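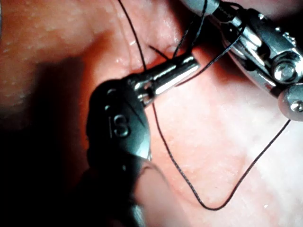
Boris Grgić remarked at our last open meeting that a public health measure is only as good as the letter explaining it, and he asked why so many such letters still go out in language that a tired parent cannot follow at the kitchen table. Much of the work of the Sulach Institute begins with that complaint.

About the Institute

The Sulach Institute for Public Health Policy is an independent school and research body. It trains local officials, health inspectors and hospital managers in the planning of measures against infectious disease – school closures, travel rules, visiting limits and the orderly lifting of each. It was formed through the merger of the Hestel School of Administration and the Đorđević Foundation, and it keeps the library and teaching rooms of both.

Teaching

The Institute admits 40 students each year to its one-year diploma. Classes are held in Hestel, with a residential term in Guvia, where students work alongside the district health office. Short courses for serving officials are offered throughout the year and last 21 days. The reading list is revised every April and may be obtained from the registry.

Research and Advice

Research staff study how restrictions are announced, how they are received and how they are brought to an end. Current work concerns the wording of travel notices and the management of visits to nursing homes during the winter season. The Institute advises town and district governments on request. Its reports are published in full, including those whose findings were unwelcome to the office that asked for them.

The Institute accepts no payment from political parties or from makers of medicines and tests.

Governance

A board of seven members meets four times a year. Members serve one term of five years and may not hold elected office during that time. Minutes are available to any resident of the district.

Library

The Đorđević Library holds 400 boxes of quarantine orders, ward notices and local newspapers. Readers are admitted by appointment, and requests for material should reach the desk two working days in advance.

Page last reviewed: 2026-05-29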